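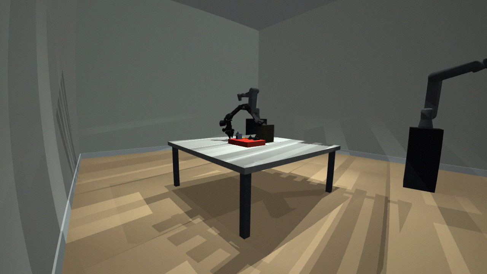
Ticket 826: Grasp approach stops short near the red piece, planner reports collision

Project: Drirkport (sim)
Component: Tristov planner, scene import
Status: Reopened, then closed with a follow-up
Priority: Medium

Reported behavior

The black arm at the table comes down toward the rear of the red piece and stops with the gripper tip just above the tabletop. Tristov reports "start state in collision" and won't plan the next segment. The log names the table and the gripper as the colliding pair. On screen there is no overlap that I can find, from any viewpoint.

It happens on up to 4 runs in a batch of 200. The rest go through. Same seed file, same targets list, random lighting on.

Expected behavior

Either the arm finishes the approach or the planner refuses it before it starts. Getting all the way down and then finding out the pose is illegal is no use to us.

Log

30th January, morning

First reply from Allden support says this is the lighting. Their reasoning is that the shadows are heavy, the striped light on the tabletop confuses the segmentation, and so the target pose comes out too low. They suggest turning off light randomization and closing the ticket if it goes away.

I have doubts. The collision check doesn't look at pixels. It takes meshes and joint angles. If the target were too low because of perception, I'd expect the error to be in the target, and the target in the failing runs is fine. I printed it. It sits above the table by the margin we asked for.

Turned off light randomization anyway. Full batch, no failures. So on the face of it support is right, and I don't believe it.

30th January, later

Turning off the lighting also changes the order in which random numbers are drawn. The placement of the red piece, the small objects with it and the brown box all come from the same generator, so a batch without lighting is a different batch. It proves nothing about shadows.

Split the generator in two, one for lights and one for placement. Reran with the original placements and flat lighting. The failures are back, on the same run numbers as before.

Shadows ruled out as far as I'm concerned. Posted the run numbers to support.

Next day

Support now suggests the brown box. It stands directly behind the red piece and close to the arm, so the theory is that the planner picks an awkward elbow to get past it and ends up near a limit. Plausible, and at least it's a theory about geometry.

Removed the box from the scene. Still fails. The joint angles at the stop are nowhere near a limit either.

Also tried removing the two dark gray arms on the pedestals. They belong to the shared room file and don't move in this task. Still fails, with the same pair in the log. Put them back.

Same day, afternoon

Raised the table margin in the planner config. Failures drop to none. Somebody on the channel said "fixed then" and I'd like it on record that I disagree. A bigger margin means the gripper can't get down to the low items at the rear of the red piece, and picking those is the task. It also hides whatever is wrong. Margin set back to the old value.

Monday

Looked at what the planner thinks the gripper is, which I should have done first. Dumped the collision model and loaded it over the visual one.

The visual gripper narrows to a thin tip. The collision gripper is a simplified hull made by the Seppälä converter, and the hull is longer than the part it's supposed to cover. With the wrist straight down the extra length is swallowed by the margin. With the wrist tilted, the lower corner of the hull swings below the real tip and goes into the table.

The failing runs are all tilted approaches. The ones that pass are mostly straight down, plus some tilted ones the other way, where the corner comes up.

That accounts for the pattern. It doesn't yet account for why the planner lets the arm get there.

Monday, continued

Tristov checks the path at intervals and skips the final point if it's closer than one interval to the last checked one. So the last stretch of the descent is never checked. The next planning call checks its own start state in full, finds the hull in the table, and stops. Two separate faults, and you need both to see the error.

The documentation says the end of the path "is always validated." It isn't in the build we have. I asked support whether this is a setting. The answer was a link to the page with that sentence on it.

Tuesday

Rebuilt the gripper hull by hand from the visual mesh, split into a body and a tip, with no simplification on the tip. Left the path checking alone so only one thing changes.

Original placements, original lighting, original margin: no failures in the batch.

Then put the old hull back and wrote a wrapper that forces a check on the last point. The same runs now get refused before the arm moves. That's the correct behavior for a wrong model, and it means the wrapper does what it should.

Both changes kept.

Wednesday

Somebody asked whether the real cell has the same problem. Unknown. The hull file is shared, so I'd assume yes until it's been tested. Nothing in this ticket says anything about the real gripper, and I'd ask people not to quote it that way. All of this was done in simulation.

Ticket closed by support with resolution "lighting configuration." Reopened by me. The resolution should read "collision mesh" and "unchecked end point." If the next team searches for this error and reads that they need to turn the shadows off, they'll lose a day as well.

Resolution (as amended)

Replace the converted gripper hull with the hand-built one in the shared assets folder.
Load the end-point wrapper before the first planning call. It adds 19 milliseconds per plan on my machine.
Keep the table margin at its default.
Light randomization can stay on.
Keep separate generators for lights and placement in any test that compares the two.

Still open, moved to a new ticket

The Seppälä converter makes the same kind of oversized hull for any thin part, by the look of its output. I've only checked the gripper. The small items use converted hulls too and nobody has looked at those yet.

Allden to confirm which build restores the end-point check. No date given. I'm leaving the wrapper in whatever the release notes say, until a failing case has been run against the new build here.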